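How to look after an oiled timber tabletop

An oiled table needs more care than one with a hard varnish, but most marks can be fixed at home in an afternoon. These steps suit pale timbers finished with a plain furniture oil. If your table is varnished or lacquered, oil won't soak in and will stay tacky on top.

To check which finish you have, put a drop of water on a spot that gets plenty of use. On bare or tired oil it darkens the timber within a few minutes. On varnish it sits in a bead.

What you'll need
240 grit sandpaper and a cork block
Furniture oil (we use Andik clear)
2 lint-free cotton rags
Mild dish soap and warm water

Clear the table and wipe it down with a well-wrung cloth and a little soap. Go over it again with clean water, then leave it overnight. Oil put over damp timber dries cloudy, particularly in winter.
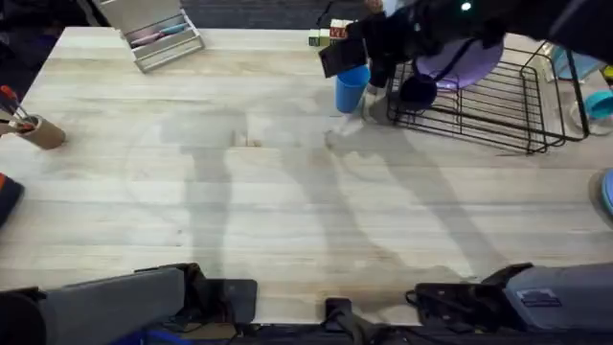 Faint grain and a few small stains on a pale tabletop.

Sand lightly by hand, always along the grain. Do the whole top — a single sanded patch will take up more oil and show as a different colour. Ring marks from cups usually lift with a few extra passes. Black marks from steel or wet tins go deeper and may need oxalic acid, sold at most hardware stores as timber bleach.

Vacuum up the dust and wipe the surface with a dry rag. Pour on a small amount of oil and spread it thinly, working from one end to the other. Wait 13 minutes, then wipe off everything that hasn't soaked in. Leave it 6 hours before the second coat, longer if the room is cold.

Lay used rags flat outdoors to dry before binning them. Oily rags left in a heap can catch fire on their own.

Keep hot dishes off the table for a week. After that, wipe up spills as they happen and re-oil when water stops beading.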